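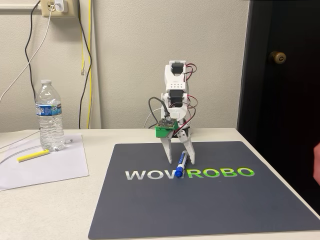
*Room 2611, Hokari Community College – May*

We named the arm Yau, and I'd like it on record that I voted for Grinderer. I lost 3 to 2. Grinderer was a great name! It was the noise the shoulder made all through April, before we reprinted the bracket, and I still think the judges would have remembered it.

Anyway, the marker. The Mavinix Cup rules give you one object, picked by the organizers, and you have to lift it, turn it and drop it in a cup with no hands on the keyboard. Other schools got blocks. We got a dry-erase marker, which rolls if you so much as breathe on it (I have breathed on it, and I was asked to stand by the door).

By nine at night I'd been talking to Yau for an hour. Not out loud, mostly. Just little things, like you'd say to a horse. Easy now. Left a bit. The fingers were open over the mat, the blue cap was pointing at us, and the little green housing was facing forward over the whole business like my grandmother threading a needle.

"Run it," said my lab partner, who hadn't eaten since lunch and was getting short with everybody.

"One second."

"You said that at eight."

I had, too. The trouble was that I'd changed a number. In the training file there was a delay before the grip, 700 milliseconds, and on the bus that afternoon I'd decided it was too long and cut it in half. I hadn't told anyone. It felt like such a small thing on the bus! Now it sat in my stomach like a stone.

"I changed the delay," I said.

The whole bench went quiet. I waited for the yelling. My lab partner leaned over, scrolled up, scrolled down, and breathed out through her nose.

"So did I," she said. "Last night. I doubled it."

We both looked at the screen. Then we looked at Yau, who had no opinion – or was keeping it private.

"So it's back to 700," I said.

"It's back to 700."

She pushed the keyboard over to me, and I hit enter before either of us could fix anything else.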